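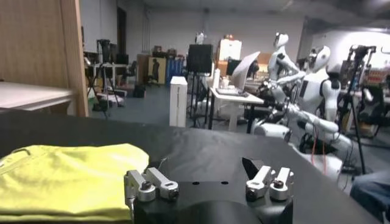 Folded yellow-green cloth, left of the gripper.

April 23, 2026 - drip trial, second round

Trout fillets, skin on, packed for export the way Stustside packs them when someone is watching. 60 boxes, half with the Nostach pad under the fish and half with the plain pad we have used forever. Same crate supplier, same ice, same fish as far as the farm will swear to it. Held in the cold room from Monday night. Opened and weighed this morning, starting with the plain ones so my hands could get cold on the cheap stuff first.

Short version: Nostach holds more drip. It also holds on to the fish. Fillets in 6 of the Nostach boxes had stuck at the tail end and left skin behind when lifted. A customer at the far end of an air freight bill will not enjoy that, and a customer who is Cendetti will send photographs.

Weights are in the shared sheet, tab "drip 2." Please do not sort the tab. Last time someone sorted one column and for a whole afternoon we had the driest trout in the hemisphere.

Lid temperatures were boring, apart from three boxes in the top layer nearest the door. Those read warmer than the rest, both pad types. Akinyi thinks the curtain isn't closing behind the pallet jack. I went and looked and it does close, eventually, in its own time. Marked the three in the sheet and left them in for drip but out for temperature. If anybody objects, object before I write it up.

Smell check: Akinyi Nzioka and me, blind, with the boxes shuffled by the night shift. We agreed on everything except one plain-pad box that she called "fine" and I called "fine, but I would eat it today." Recorded as fine.

Paperwork. Cendetti want the net weight on the label to be the weight on arrival. We print the weight at packing. The gap between those two numbers is the drip, so the whole argument about pads is also an argument about who pays for water. Their last message says they will accept a small allowance if we can show how we got it. Two rounds of data may do it. They may also ask for a third, and I have started to believe they like receiving spreadsheets.

Drummond (the freight people, for whoever reads this after me) have moved the cutoff forward by 15 minutes from the start of May. It doesn't sound like much until you remember that the health certificate comes back from signature at whatever hour it pleases. Suggest we pack the certificate run first and the domestic boxes after. I suggested this in the winter as well. See the winter notebook, the one with the coffee on it.

Things I did wrong, for the record:
Wrote the first row of weights with the lid on. Reweighed, corrected, initialed.
Ran out of box stickers and used freezer tape on the last few. Freezer tape does not stick in a freezer. Matched those boxes by pad type and fillet count, and I'm satisfied with the match, but it is noted in the sheet.
Didn't take a tare on the new pads until the end. They vary more than the plain ones. Used the mean of a handful, and next time every pad gets weighed going in.

Next round: Nostach pad turned over, shiny side to the fish. The rep says it makes no difference which way up it goes, in which case I'd like to know why one side is shiny. Also a set with a sheet of film between pad and tail, if Stustside can spare someone to lay it in.

Akinyi is asking the farm for fish from a single pond. I'm ordering stickers.

Leftover fillets are in the staff fridge, middle shelf, labeled. The one I'd eat today is on top.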